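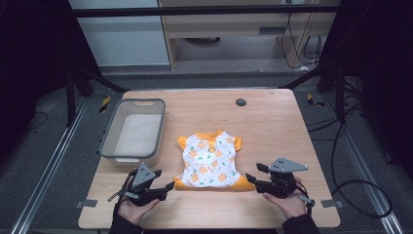
Orange flower and star print, laid flat

Ustance Four-Leg Pet Suit – Orange Flower and Star

A light everyday suit for small dogs and for cats that will put up with clothes. White body with an orange flower and star print and small green leaf-like marks between them. The collar is orange and ribbed, the sleeves are short and orange, and the cuffs at the back legs are the same color and flare out a little. One orange button sits on the chest just below the collar.

Item no. 2732
Made for Ustance by Grindevero
Sold singly

Fabric

Cotton jersey with a small amount of stretch. The fabric weight is 133 grams per square meter, so it works as an indoor layer or under a coat. It is not a winter garment on its own and it does not keep out rain. The collar and cuffs are a ribbed knit and stretch more than the body.

Sizes

The suit comes in XS, S and M. Measure your pet standing up. Back length runs from the base of the neck to the base of the tail. Chest is taken at the widest point, just behind the front legs.

XS – back 8 in, chest 11 to 13 in
S – back 10 in, chest 13 to 15 in
M – back 12 in, chest 15 to 18 in

If your pet falls between two sizes, go by the chest. A suit that is slightly long in the back can be pushed up at the cuffs. One that is tight in the chest will pull at the front legs when the animal lies down. Long-bodied dogs such as dachshunds usually do better in our two-leg shirts.

Putting it on

Lay the suit flat first and find the collar. Pass the head through, then the front legs one at a time, then the back legs. Check that you can slide two fingers under the collar. Take the suit off at night and any time your pet is left alone in the house.

The first few wears should be short. Some cats will lie down and refuse to move for a while. Give them ten minutes, take it off, and try again the next day.

Washing and storage

Machine wash cold, inside out, with similar colors. Wash before first use. Do not bleach. Line dry or tumble dry on low. Brush off loose hair before washing or it works its way into the ribbing. Fold flat for storage – hanging stretches the collar.

The February batch

Suits from the February batch have a slightly softer collar than earlier ones. Sizes did not change. If you are matching an older suit for a second pet, put a note on the order and we will check what is left on the shelf at Siltholm.

Also in this print

Two-leg shirt, XS to L
Neck scarf, one size
Arboleda blanket, small, white back

Shipping and returns

Orders leave the Siltholm stockroom in one to two working days. Unworn suits can be returned within 30 days with the tag attached. We can't take back anything with hair on it, so please try the size over a T-shirt or measure carefully first. Exchanges for another size ship free, once per order.

Questions about fit go to Visitación Bustamante at the Siltholm desk. Include your pet's back and chest measurements and weight, and expect a reply in around 7 working hours.

Page updated April 2026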